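Winter coat and warm clothes swap: how it went and what is left

The Fluldale clothes swap took place in the lower hall last Saturday and ran an hour longer than planned. We took in 371 items and 236 of them went home with somebody new. Thank you to everyone who brought things in, and to those who stayed behind to fold up the trestle tables in the rain.

Children's coats went first, as they did in August when we held the summer swap. By eleven o'clock there was nothing left on the rail for ages five to eight. Adult knitwear was slower to move, and we still have a good number of jumpers in the larger sizes. Men's trousers were in short supply all day. If you have any you no longer wear, please keep them for us, clean and with the zip working.

Marisol Correa ran the mending table and got through more than she expected. Most of the work was buttons, dropped hems and cuffs that had come away at the seam. She asks that people bring the matching button if they still have it, as the tin is now mostly odd ones. Two zips were too far gone to save and those coats have been put aside for parts.

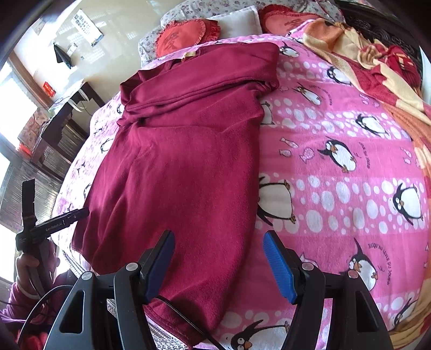 A few people asked how best to wash fleece and soft knits before handing them on. Turn the garment inside out, do up any zip, and use a cool wash with a small amount of liquid. Leave out the fabric softener, which flattens the pile. Wool should be dried flat on a towel. Fleece can go on the line, and it dries quickly even at this time of year if there is some wind. Please don't iron it. Bobbles can be taken off with a fabric comb, and there is one in the mending box that you are welcome to borrow.

We had several bags that smelled of damp. These usually come from lofts and garages. One wash is often enough, but if the smell is still there after drying, wash again with a cup of white vinegar in the drum. Anything with mould on it can't be accepted and we would ask you not to leave it at the door.

The remaining stock has been sorted by size and is being kept at the old Krasniqi shop on the corner, where the back room is dry and has shelves. Tadeusz Wysocka has the key. You can look through it on Tuesday and Thursday evenings between six and half past seven until the schools break up, and again from the second week of January. There is no charge and you do not need to bring anything to swap.

Bedding was new for us this time. Single quilt covers and pillowcases were all taken, mostly by families with small children. Double sheets were not, and we won't be collecting any more of those for now. Pillows and quilts themselves can't be taken for lack of space. 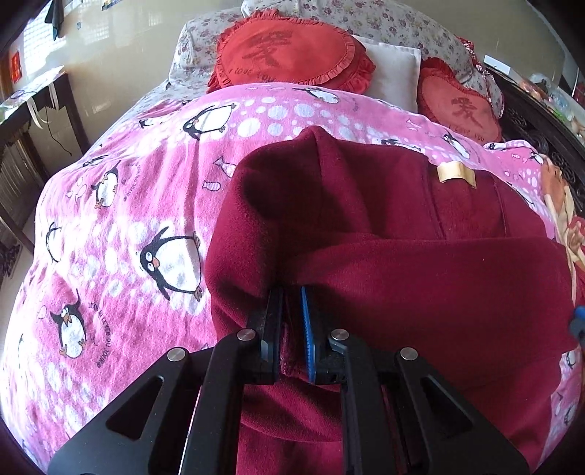

Dark red fleece on a penguin-print blanket.

Donations in the tin came to £90. Hall hire was £71 and the rest has gone on thread, needles and a box of safety pins. Aniela Kaczmarczyk has the receipts if anyone would like to see them.

Lost property: one grey child's mitten, a reading glasses case (empty) and a blue umbrella with a bent spoke. They are in the basket by the hall kitchen. A green scarf was taken home by mistake from the coat hooks, not from the swap rail, and its owner would like it back. If you have it, hand it to Aniela or drop it at the Krasniqi shop during opening times.

The next swap will be in the spring, once we know which Saturdays the hall has free. Remigiusz Gajewski is putting together the list of helpers and would be glad of two more people for the early shift, which means arriving at half past seven to put up the rails. Rogério Siqueira has offered his van again for collections from anyone who can't carry bags down the hill. Ring him the week before with your address and the number of bags.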